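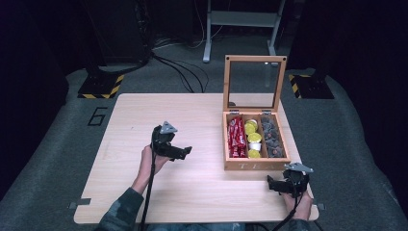 Wooden tea box with three compartments: how to stock it so it stays in order?

Posted in Kitchen & Pantry > Storage

Flusumard

I look after the drinks table in a shared break room. We have a hinged wooden tea box with a window in the lid and two fixed dividers that make three long compartments running from back to front. Stick packets are in the left one, single-serve cups with foil lids are in the middle, and small dark packets are in the right one.

The trouble is the layout. After one morning of use the stick packets have slid over one another and jammed against the front wall. The cups tip onto their sides, and people push them around to see what is underneath. The small packets become a heap, higher at one end than the other. I restock at 7:30 and by 10:00 it needs doing again.

What I have tried so far:

Filling the compartments to the top. The lid then rests on the contents and does not close.

Filling to half. The cups fall over sooner.

Standing the stick packets on end. They are taller than the box wall, so the lid will not close on those either.

I would prefer not to glue anything or drill into the box. It has to stay on the table, because the shelf behind is taken up by the kettle and the mugs. Is there a standard way to load a box like this, or is it simply the wrong container for mixed items?

Ememel

It is a usable container, but these boxes are made for flat square tea envelopes, which stand on edge like index cards. None of your three items has that shape, so each compartment needs its own treatment.

Stick packets. Lay them lengthwise, all facing the same way, in layers. The packets slide because the wrapping is glossy and the floor of the box is smooth. Cut a strip of ribbed shelf liner to the size of the compartment floor and lay it in loose. This holds the bottom layer, and the bottom layer holds most of the rest. Stop when the pile reaches two thirds of the wall height. Above that level any packet pulled from the middle brings its neighbors with it.

If the sticks are shorter than the compartment, the gap will always collect at one end. Close it with a block. A piece of scrap wood wrapped in paper will do, or a folded piece of stiff card. Put the block at the back, under the hinges, so that the packets stay within reach at the front.

Cups. Measure the base of a cup and the inside width of the compartment. If the compartment is wider than the cup by more than a quarter inch, the cups will wander. Line one long side with card until the fit is close. Then use a single row, every cup upright, lids up, and no second layer. A cup resting on another cup's foil lid can dent it, and people tend to pass over a dented one.

A single row does not hold many cups. Keep the reserve in a closed carton in a cupboard and refill from that.

Small packets. If they are square or close to it, stand them on edge from front to back. They need to be packed firmly enough to stay upright and loosely enough that one can be drawn out with two fingers. Put a wedge of folded card behind the last one and move it forward as the row gets shorter. If they are pillow-shaped with crimped ends, they will not stand, and a heap is acceptable. Level it by hand when you refill.

On the lid: check it with the box full before you settle on a fill height. A lid that sits on the contents puts its load on the hinge screws, and short screws in thin wood pull out. I have repaired two boxes with that fault. In both cases the fix was a slightly longer screw with a little wood glue in the old hole, left overnight with the lid off.

Under

Just get a rack for the cups. They don't belong in a tea box. We had the same thing and the cups were the whole problem, the packets were fine once the cups were gone.

Also people will mess it up whatever you do.

Laaksonen

I agree with most of what Ememel wrote and would change two points.

First, shelf liner. The open-weave kind traps crumbs and sugar, and in a shared room it has to be washed every couple of weeks. Thin cork sheet grips well enough and can be brushed out. Cut it a little undersize so that it lifts out without a knife. Do not use self-adhesive cork, as the adhesive may take the finish off the wood when it is removed.

Second, the fill quantity. I would set it by use and ignore wall height, provided the lid closes. For three weeks, write down what you add to each compartment at each restock. When I did this for an office kitchen, the total came to 769 items, and very few of them were from the compartment we kept fullest. We had been topping up the one that looked untidy. After that I loaded one day's use plus a small margin, and the box needed attention once a day — in the morning, before anyone arrived.

Two smaller notes. Rotate the stock. With loose packets the old ones stay at the bottom indefinitely. Lift out what remains, put the new ones in, and lay the old ones on top. With a row of cups, slide the old ones forward and add from the back.

Keep the box away from the kettle. Steam under an open lid will cloud the window, and repeated damp can swell thin dividers. Once a divider swells it binds in its slot and will not come out for cleaning, assuming it was removable in the first place. Yours are fixed, so a dry pastry brush along the corners is the easiest way to clean them.

Flusumard

Thank you. The cup compartment is wider than the cups by nearly half an inch, so that explains the tipping. I have lined one side with card and put in a single row. The small packets are the crimped kind, so they stay as a heap. Cork sheet is next, when I can find it in a thin enough gauge.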